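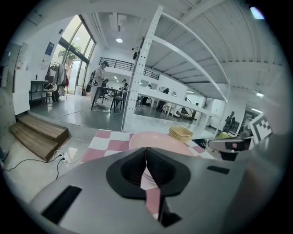

Sastier Hand-Held Gripper Pair: Review

Tested: two units, firmware as shipped
Price as tested: $2780 for the pair
Tester: Ingeborg Tiedemann

The Sastier pair records manipulation demonstrations by hand, without an arm. Each unit is a gray body with its own camera, and position comes from the camera stream and onboard motion data.

Fingers. The black pads are thick and rubbery, with ridged inner faces that close along a vertical seam. They hold cloth well; a fold of tablecloth stayed put under a steady pull. Thin bowl rims are harder. The flared base of the fingers hides part of the near rim, and approaching from the side helped.

Camera. The fisheye lens takes in the tabletop and most of the room behind it. Distortion is strong toward the rim, so run the supplied calibration before recording.

Tracking. We logged 200 bowl-stacking runs on a checkered cloth and discarded 25 for lost tracking, most of them with both grippers close together. The square marker reads best when tilted toward the other unit's lens.

Handling. Trigger travel is long. Rosemarie Dreßler, who has smaller hands, needed a break after every session.

Verdict. Good data for tabletop work with two hands. The spare finger set should be included at this price.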